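From: Sang Hà
To: drinalgate-users
Subject: Re: [drinalgate-users] Grasp monitor reports "lost" on thin plastic, 0.9 branch
Time: 4:12 pm

Replying to the list and not just to Irholm, as at least two other sites have asked me the same thing off-list. The original message is quoted in pieces, with my answers under each piece.

> We moved our wrist-camera cell from the 0.8 branch to 0.9 in September.
> Same arm, same gripper, same task files. On rigid parts everything is
> the same or a bit better. On bags the grasp monitor now calls "lost"
> during the lift, the arm stops, opens, and goes back to the approach
> pose. The operators say the bag was still held in most of these cases.
> I went through the logs and I agree with them.

I agree too. I ran your task file on our bench against both branches and got the same result. The 0.8 monitor used finger width only. The 0.9 monitor combines finger width with a visual check from the wrist camera, and the visual check is the part that is failing. It looks at a patch just above the fingertips, compares it with the same patch at the moment the fingers closed, and expects the two to stay similar through the lift. That works for a block or a bottle, which moves with the gripper and keeps its shape. A bag half full of something soft swings, folds and changes how it catches the light.

> Is the width reading still being used at all? With visual_check off in
> the yaml I get no "lost" events, not even when I pull the bag out of
> the fingers by hand.

It is used, but it has a floor. If the measured width is under min_object_width, the monitor treats the reading as "fingers closed, nothing to say" and leaves the decision to the visual check. With the visual check turned off there is no second opinion, and the state stays at whatever it was before. That is a bug. It should fall back to "unknown" and let the task decide what to do. I have opened a ticket for it and the fix is small.

The default for min_object_width was raised in 0.9 because people at Drakbridge were seeing false "held" reports from worn fingertip pads. With a plastic bag, the two walls pressed together are much thinner than the new default, so you will nearly always be under the floor unless the fingers also catch some of the contents.
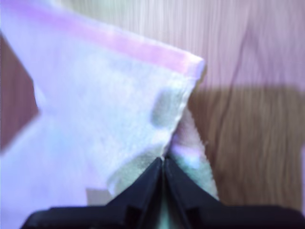 The visual check needs its own fix, and it is more work than the width floor. The code assumes that the image during a lift is sharp enough to match features between one camera image and the next. On a zip-top bag it is often wrong about that. Motion blur takes the folds and edges of the plastic down to soft patches of white and violet, and the feature matcher comes back with almost nothing on the bag itself. What it does find tends to be on the wood grain behind, which moves in a different direction from the gripper, so the check decides that the object has moved away. Meanwhile the two black fingers are pinched together at the bottom of the view with the bag clamped between them, and any person looking at it would say "held". The pink zipper strip is the one part of the bag with a strong color of its own, and even blurred it is easy to separate from the white stuff inside and from the wood behind. The current check throws color away in its first step.

I replayed 2,407 lifts from our stored bench runs through the 0.9 monitor, offline, to see where the wrong calls come from. They are not spread evenly over the lift. Most of them fall in the first part, while the arm is speeding up, and then there is a second group where the path bends toward the bin. The steady stretch in between is mostly fine. If you plot the match score against wrist speed you can nearly draw the line by hand.

> Could we just lower the threshold on match_score? Somogyi's notes say
> they run theirs very low.

You can, but I would not leave it that way. Their cell moves slowly and has a plain gray mat under the objects, so they get few matches on the background. On a surface with a strong pattern, a low threshold mostly means you are accepting background matches as evidence about the object. You will see fewer false "lost" calls and you will also miss real drops. I tried it on the same replay and the missed drops went up quickly once the score was under the old default.

What I am proposing for 0.9.2:

1. Mask the fingers before matching. We know where they are from the joint state, and the camera is fixed to the wrist. At the moment the matcher spends part of its feature budget on finger edges, which are always there and say nothing about the object.

2. Measure blur first. If the patch is too blurred to match, the visual check returns "no information" and not "lost". The monitor keeps its last state for up to 21 control cycles, then goes to "unknown". The number is a parameter called blur_hold_cycles and you can change it per task.

3. Add a color check next to the feature check. It takes a coarse color histogram of the region above the fingertips at the time of closing and compares it during the lift. It is crude, but it does well in exactly the cases where the feature check does badly, because blur smears the color but does not remove it.

4. Correct for white balance drift. This one surprised me. On our camera the auto white balance swings toward blue when something large and pale fills most of the view, and a frosted bag close to the lens does that very well. The color check needs either a fixed white balance or a gain correction. My preference is to fix it in the camera driver and document it, and I would like to hear from anyone whose camera does not allow that.

5. Change the width floor logic as described further up, so that it gives "unknown" with the visual check off.

There is a draft branch called monitor-blur with items 1, 2 and 5. Item 3 is there but switched off by default. Item 4 is only a note in the readme so far.

> Operators want to keep working with the plain 0.8 monitor until this is
> sorted out. Any reason not to?

No reason I know of, if all you handle in that cell is bags. The old monitor can still be selected in 0.9 with monitor_type: width_only. You need to set min_object_width back to the old value by hand, as the new default applies to both monitor types. It will not catch a slow slip where the contents slide down and the fingers are left holding a corner of plastic. The 0.9 monitor does not catch that reliably either.

> One more. The retry after "lost" opens the gripper straight away. If the
> monitor is wrong, we drop the bag from wherever we are. Can that be
> configured?

Not in 0.9.1. The retry behavior is hard coded in the lift skill, and I think it is the worst part of this whole thing. A wrong call from the monitor should cost you a second or two, and at the moment it costs you the object. In the branch I have changed the order: on "lost", the arm stops, waits 50 cycles for the view to settle, and runs the check again with the arm still. Only if the second check also says "lost" does it open. In replay I can only test the decision and not the motion, so this part has had bench time only on our one arm. Please be careful with it on anything bigger.

The stop itself also makes the bag swing, so the wait can't be too short. I started with a shorter one and the second check was running in the middle of the swing, with as much blur as the first. If your bags are heavier than ours you may need to go longer. The parameter is settle_cycles.

What would help me most right now is data from other sites. I have plenty of our own bench, which is one table, one camera and a small set of bags. If you can send lifts with:

- clear bags with printed labels
- bags with a different color of zipper strip, or no strip at all
- a plain table and a patterned table with the same objects
- real drops, where the bag left the fingers during the lift

that would tell me whether the color check is worth turning on by default. Real drops are the hardest to come by. Please do not fake them by opening the gripper, the width signal looks completely different from a slip. Pulling the bag out by hand, as Irholm did, is closer.

The recorder writes the monitor's inputs if you set record_monitor: true. Keep the raw images, please, and not only the compressed preview. The preview smooths blur in a way that changes the score from item 2, and I lost most of an afternoon to that before I noticed. The ring buffer holds 1,000 images by default. A slow lift can run past that on the faster cameras, so raise it if you see the start of the lift missing from your files.

One open question for people who know the planning side better than I do. The lift skill has a single speed limit for the whole path. If the monitor could ask for a slower first section when the width is under the floor, we would avoid a good part of the blur in the first place. I don't know how to pass that request to the planner without the skill having to replan, and I don't want to add a side channel just for this. If somebody has done something like it for a different sensor, I would like to see how.

I will merge items 1, 2 and 5 once two sites outside ours have run the branch without trouble. Items 3 and 4 can wait for the data.

Sang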